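Clear Desks, Shared Rooms: A Conversation with Ratih Entili

When the Brevdale office reopened its second floor in August, staff returned to rooms without assigned places. The change was overseen by Ratih Entili, Head of Workplace Services, who spoke to the staff bulletin about what has been learnt and what remains to be settled.

Ms Entili explained that the arrangement was adopted after a review of how the floor was being used. "We had 738 items of furniture on the register and could not say with confidence which of them anyone needed," she said. "Some pieces had been moved so often that their labels referred to rooms we no longer have." The register has now been corrected, and surplus cabinets have been transferred to the Drundine site.

The tables were the subject of the longest discussion. Staff representatives, led by Kiprono Athumani, asked for rounded corners, as the passages between desks are narrow. They also asked that cables should pass through the tabletop and not over its edge. Both requests were accepted. "Mr Athumani brought us a list of bruises," Ms Entili recalled. "It was a persuasive document."

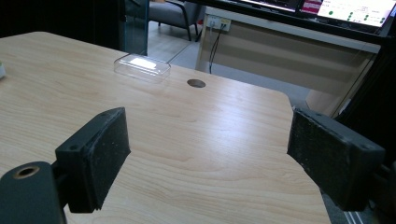
A table with a rounded corner and a cable opening set into the top. A small clear box stands near the far edge.

Under the present rules, tables are to be left clear at the end of each working day. Small belongings may be kept in a lidded box, provided that the box is taken away or placed in a locker overnight. Ms Entili acknowledged that this last condition is not always observed. "People are attached to their paper clips. I do not propose to send anyone a letter about it."

Asked about glass partitions, she was more cautious. They admit light and allow colleagues to see whether a room is occupied, but sound carries further than was expected. Lucrezia Cirillo, of the design practice Stotano, has been asked to advise on upholstered seating and floor coverings, and will report to the management group.

Power supply is a further concern. Sockets mounted on the fronts of desks are easy to reach, although Ms Entili would prefer fewer hanging cables. "I would like every lead to have a proper route," she said. "We have achieved that in five rooms. The others will follow when the budget allows."

Comments on the arrangements may be sent to Workplace Services, Room 904.

December 2020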